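The folding table comes out on Thursdays

I'd been told to come hungry, so of course I turned up at ten in the morning when there wasn't so much as a biscuit in sight. She laughed at me on the doorstep and said I'd got the wrong end of the day. "Supper's at seven. But you can help me shift things if you like!"

She started her supper table in Wernville three years ago, with four neighbours and a pan of soup. It has a name now (Mugo, after a cat) and a waiting list, and it still happens in an ordinary room in an ordinary house. I wanted to know how you feed a dozen people in a space meant for watching telly, and she was very happy to tell me.

"The table is the whole trick," she said. "I had a proper dining table before, my aunt's, a great heavy thing, and it just sat there all week collecting post. You couldn't get past it with a tray." She sold it and bought two folding ones from Resside, the second-hand place by the station. I asked what they cost and she pulled a face. "Less than getting the old one down the stairs."

Her one firm rule is that you put a folding table up and then walk it into place. She used to open it exactly where she wanted it and found she'd boxed herself in every time. Now it goes up wherever there's room, a bit skew if need be, and gets nudged round afterwards from a corner.

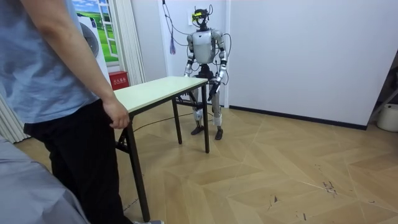 "Check the legs before you lean on it," she went on. "All of them, even when you're sure. I had one fold up under a trifle in July and I've never been forgiven." I said surely people had forgotten by now. "They bring it up every week. There's a woman who salutes when I carry the pudding in."

After the legs comes the cloth, then a second cloth if it's winter, then the chairs, which live all over the house. She borrows a few from next door as well, and those have a dab of nail varnish underneath so they find their way home. I thought that was brilliant and have since done it to my own casserole dishes.

We got on to money, which she doesn't mind discussing. Everybody puts something in a tin, and last year the tin came to 1074 pounds, nearly all of it spent at Griltell, the greengrocer on the corner. "He gives me the bendy carrots for nothing. They all go in the pot, who's looking?"

Does she ever want the room to herself? She had to think about that one. "Friday mornings," she said. "I fold everything away before breakfast, and then it's just a big bare bit of floor and me with a cup of tea. I love it. By about Sunday I'm planning the next one."

I did go back at seven, by the way, and I was hungry. It was leek and potato pie, and I had thirds. The table didn't budge.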